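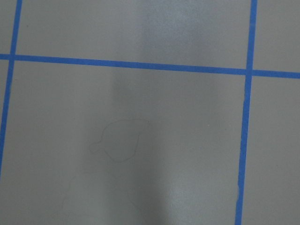

When is the best time to send in a soil sample from a vegetable plot?

Fall is best, after the last crop is out and before anything is added to the ground. Lime takes months to work, so a result that comes back in the fall can still do some good for the next season. Spring is the second choice. If you have never had your plot tested, go ahead and do it in whatever season you happen to be reading this.

The Drurkbridge Allotment Gardens opened in 2000 on what had been hayfield at the north end and a gravel parking area at the south end. We have 224 plots, and they don't all have the same soil. The low plots near the creek are heavy and stay cold into May. The ones along Verschueren Road drain so fast that lettuce is hard to keep going past June. People who trade plots are often surprised to find that what worked in one place does nothing in another, and a good share of the questions that come to this newsletter could be answered by a soil test.

The garden will collect samples again this fall and send them off as a batch to Anlow, the lab we used last year. The cost to members is $5 per plot, with the rest coming out of the plot fees. You may also send a sample on your own at the lab's regular price. Kits are in the shed in the cabinet to the left of the door.

How to take the sample

One scoop from one spot tells you about that spot. What you want is a mix that stands for the whole plot. Scrape the mulch and any surface litter aside. Dig straight down six inches with a clean trowel and take a thin slice from the side of the hole, top to bottom. Do the same in eight or ten places, walking a zigzag from one end of the plot to the other. Put all of it in a plastic bucket. Galvanized buckets can throw off the zinc reading.

Break up the lumps, pick out stones and roots, and mix well. Spread it on newspaper to dry overnight indoors. Don't put it in the oven. Then fill the bag in the kit to the line and write your plot number on it in permanent marker. Last year several bags came in labeled in ballpoint that had rubbed off by the time they reached the shed.

If one part of your plot has been treated differently, keep it separate. Nandini Naidu has blueberries at the back of hers and vegetables in the front, and she sends two bags. A blueberry bed that has had sulfur worked into it for years will pull the pH number down for everything else if it goes into the same bucket. The same goes for a spot where a compost pile used to stand, or where somebody had a fire. Leave those places out or test them separately.

Wait at least a month after spreading fertilizer. Avoid sampling when the ground is soaked, as wet clay won't mix and takes days to dry.

Reading the report

The first number most people look for is pH. Vegetables in general do well between 6.0 and 7.0. Potatoes will put up with lower, and many growers keep them there on purpose to hold down scab. Cabbage and its relatives like the upper end, partly for the sake of clubroot, which is worse in acid ground. If your report calls for lime, it will give an amount per hundred square feet. Measure your plot before you do the arithmetic. The half plots are half the size, and every year somebody on a half plot puts down lime for a full one.

Phosphorus comes next on the sheet. Many of our older plots read high or very high for phosphorus after years of compost and manure. That is common in community gardens. Extra phosphorus doesn't help the plants, and some of it can wash down to the creek. If yours reads very high, stop using bone meal and bagged manure for a few years and use a nitrogen source that carries no phosphorus, such as blood meal. Shredded leaves are fine as mulch and add very little.

Potassium is more likely to be short on the sandy side. Wood ash will supply it, but ash also raises pH, sometimes by a lot. Check the pH line before you use any.

Nitrogen isn't on the basic report. It moves through the soil too quickly for a fall reading to mean much in spring. The sheet gives a general recommendation based on the crop you write on the form, so do fill in that line. "Mixed vegetables" is an acceptable answer.

Organic matter is listed as a percentage. Three to five percent is comfortable for a vegetable plot. Higher isn't always better, and a few of our raised beds filled with straight compost have come back with figures well over that, along with high salts. Njoroge Swai had trouble with carrots and beans in a bed like that for two summers. He mixed in screened topsoil from Osodeo last spring and got a decent stand of beans. The carrots were still poor.

Lead

The lead screen is a separate box on the form and costs extra. Plots at the south end, where the parking area was, should have it done once if there is no result on file. You can look up your plot in the binder in the shed. Anyone gardening with small children may want it regardless of location. If a result comes back above the lab's guideline, talk to Huguette Zacharias before planting root crops or greens. Fruiting crops such as tomatoes and squash take up much less. Washing everything well and keeping bare soil covered makes a real difference, as most exposure comes from the dirt itself, on hands and on leaves.

How often

Every three years is enough for most plots. Test sooner if you have put down a large amount of lime or sulfur, if you have brought in soil by the truckload, or if you have just taken over a plot and the previous gardener left no records. Try to sample at the same time of year each time and use the same lab. Labs don't all use the same extraction method, and the numbers from two of them can't be laid side by side.

Please put a copy of your report in the binder when you are done with it. The next person on your plot will be glad to have it. Demetrius Van Dusen has reports for his going back to the second season, and the pH has come up from 5.4 to 6.5 over that time with nothing but lime every few years.

Bags can be left in the gray bin in the shed through the end of October, with the form folded inside a second bag so that it stays clean. Checks go to Indira Nambiar or in the lockbox by the gate. Results usually take two weeks and will be mailed to the address on your form.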